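Flolow is looking for participants — gripper comparison study

Flolow is running a study that compares 3 grippers on the same arm, doing the same kitchen jobs. We need people to drive the arm by remote control and tell us how each gripper handles. Sessions start in August at our Cladden workshop.

What you'll be doing

You'll work through a set of pick-and-place jobs in simulation first, then repeat a shorter set on the real arm. The objects are ordinary things such as shakers, bowls and trays. You'll use 2 controllers, a handheld one and a desk-mounted one, and swap partway through. After each block you fill in a short form on grip, reach and how tiring it was.

In the simulated set, a typical job has the black gripper holding a white shaker-like container by its capped end over a tray of wells, on a marbled countertop. The shadows and stone pattern vary between jobs, as we're also checking how well people judge depth on screen.
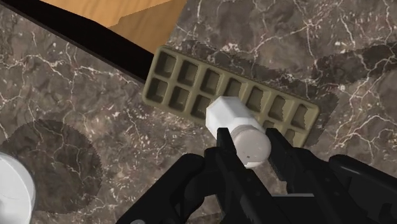

Who can apply

You don't need a background in robotics. We'd like a mix of people who play video games, people who work with their hands and people who do neither. You should:

- be 18 or over
- be able to sit at a screen for 20 minutes at a stretch
- have normal or corrected vision, including colour vision

Left-handed applicants are welcome — both controllers can be set up either way.

Time and pay

Each participant is paid $880 for the full program, including the practice session. Evening and Sunday places are available. If you leave early, you'll be paid for the sessions you finished.

How to apply

Send a short note to Mateja Vukadinović at Flolow. Tell us when you're free and whether you've used a remote-controlled arm before.

Last updated: August

Contact | © Flolow | Back to top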